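Where Does the Unsold Food Go? A Small Study of Vegetable Sellers in Oscombe
By Elsie Heywood
July
7 min read

For my project I wanted to know what happens to vegetables that are not sold at the end of the day. In my home country my grandmother sold at a market, and what was left she gave to the neighbours or to the chickens. I was curious if the sellers in Oscombe do something similar.

I asked sellers in two places: the covered market at Garside and the street stalls on Skimgate. I prepared a paper with 10 questions and gave 110 copies to sellers and to their customers. I visited Garside always in the last hour before closing, when people had a little more time to talk.

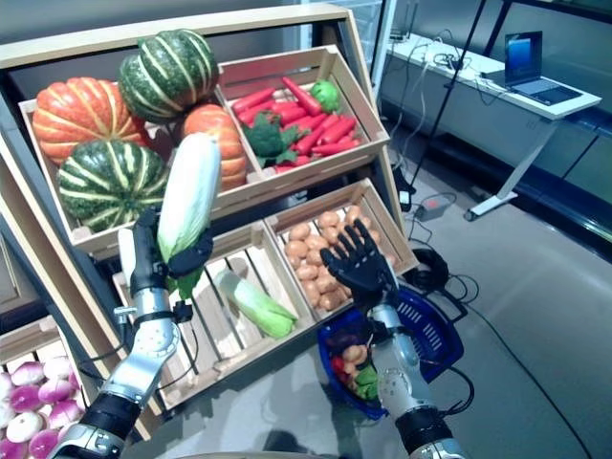 The first result surprised me. Most sellers told me that they throw away very little, but when I asked what they had put in the bin the day before, they remembered quite a lot. I think they did not want to lie to me. It is simply hard to remember small amounts, one soft tomato and then another. If I did the study again, I would ask only about the day before.

Leafy vegetables were mentioned most often as a problem. They lose water quickly, and customers judge them by the outer leaves. One woman at Skimgate removes these leaves every morning and sells the heads at the same price – but she told me that on a hot Sunday she must do it again after lunch, and then the heads become too small.

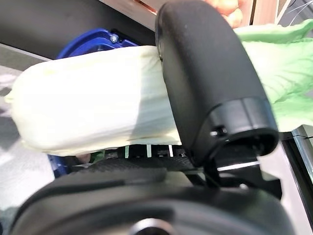 Root vegetables are easier. Potatoes and carrots can go back to the store for the next day, and the sellers hardly worry about them. Pumpkins also keep well if the skin is not damaged.

I also looked at Flelura, a local scheme which collects unsold food in the evening and brings it to a community kitchen. Seven sellers at Garside use it. At Skimgate I found no one, and the reason was mostly the time: the van comes after the street stalls have already packed up.

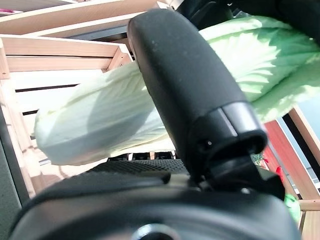 Fig. 3. A head of napa cabbage.

The customers' answers were more difficult to use. Many wrote that they would buy old vegetables if the price was lower, but I could not check if they really do this. My questions did not say how much lower, and this was a mistake in my paper. I have kept these answers in the appendix and did not draw a result from them.

My suggestion to Flelura is to try one earlier collection at Skimgate, perhaps at four o'clock, and to ask the sellers there again after a month.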